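November, shop notebook, bin sorter. Started after lunch, wrote this up at 9:40 pm with cold tea.

Where we left off: the arm could find things in the bin, reach for them, and pick up air with great confidence. Américo's note from the last session reads, in full, "z wrong again." I'd like to thank him for the detail.

**Z offset**

It was wrong again. The finger length in the tool file was still the one from the old fingers, which are now holding the window open. Measured the new ones from the flange face with the calipers, typed it in, saved it, restarted, and found that the restart script copies the old tool file over the new one. So that's where the last two evenings went. Script fixed, line commented out, my initials next to it in case anyone wants to fight about it.

Touch-off on the bin floor afterward was good in the middle and poor toward the corners. The floor is bare sheet metal and flexes when you lean on it, so I don't believe any number I get from pressing on it. Kedir suggests a steel plate underneath. Kedir suggests a steel plate underneath most things.

**Clamping**

The bin walks. Every time a finger catches a wall, the whole thing shifts a little, and every pick after that is off by the same little. I put a bar clamp on the left side and ran 40 dry moves, including a few where I made it bump the wall on purpose. Pencil line on the table still matched the rim at the end. One clamp is enough for now. It's the good blue one, so if you go looking for it to glue up your bookshelf, Hagos, please come and talk to me first.

**Speed**

Dropped the approach to 300 mm/s and left the travel moves alone. At the old setting the cables on the wrist swung hard enough to get between the fingers and the thing being picked. There's still a loop of black cable hanging down in front of the gripper that I don't like. Wubit has spiral wrap in her drawer. I have asked. The reply was "which drawer," which is fair, as there are a lot of them.

**Mixed load**

Up to today everything had been tested on wooden blocks, and the Entili picker (our picking code, named by Ga-eun during a long bus ride, don't ask me) has become extremely good at wooden blocks. So: produce and trash. The idea is shapes that don't agree with each other about anything.
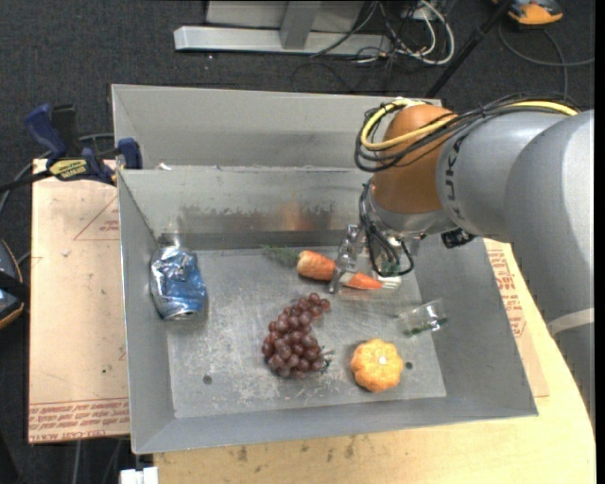
*Mixed load, arm in the bin, finger across the carrot. Can at left, cup over by the right wall.*

Notes by item, in the order I got annoyed.

Cup. Clear plastic, so the depth camera sees either the bin floor through it or nothing at all. When it rolls up against the wall, the planner thinks the wall has grown a lump and politely avoids it. Best result came from nudging it toward the middle with a closed gripper first, then going for the rim. Ugly, but it's in the code as `shove_then_hope` until somebody gives it an adult name.

Can. Crushed is easier than whole. All those folds give the fingers something to bite. The shiny end throws a highlight that the segmentation likes to call a separate object, so for part of the afternoon we owned an extra can. Turned the shop light to face the ceiling and the ghost went away.

Grapes. Grip force down to the lowest setting that still registers as closed. The trouble is where to grab: the code picks the center of the blob, which on a bunch of grapes is the worst place to be. Going in at the narrow end worked better. Made a special case for it, felt bad about the special case, kept it.

Pumpkin. Small, round, ribbed, no complaints. If everything in the world were a small pumpkin we'd have shipped by summer.

Carrot. The mask keeps splitting it in two whenever a finger passes in front, and then the tracker picks whichever half it likes better and forgets the other. The greens count as a third thing on bad tries. Ga-eun's fix is to freeze the mask once the gripper is below the rim and stop asking the camera questions it can't answer. Took five lines. I had been planning something much larger and am a bit sore about it.

**Score**

92 picks logged on the mixed load before I called it. I'm not writing down a success rate, as I changed the grip force, the lighting and the mask code in the middle of it, and any rate would be a number about me. Proper run comes after the wrap is on. Target is 1,000 with nothing touched in between, including by Américo, who likes to "just straighten" items when he thinks I'm at the sink.

**Odds and ends**

- The scuffs across the back wall confuse the edge finder. Try masking off everything above the floor before painting anything.
- Floor holes show up as tiny dark objects. Added a minimum size. The arm did try to pick up a hole, twice, and I respect the effort.
- Force log is going to the Grurkine folder on the shared drive. Wrong folder, leave it, the plots look there now.
- Kedir wants the plate anyway. Told him to measure for it.
- Buy more grapes.

Next session: spiral wrap, corner touch-off again, then start the long run with the door shut. Arm is parked, e-stop is in, tool file is backed up in a place the script doesn't know about.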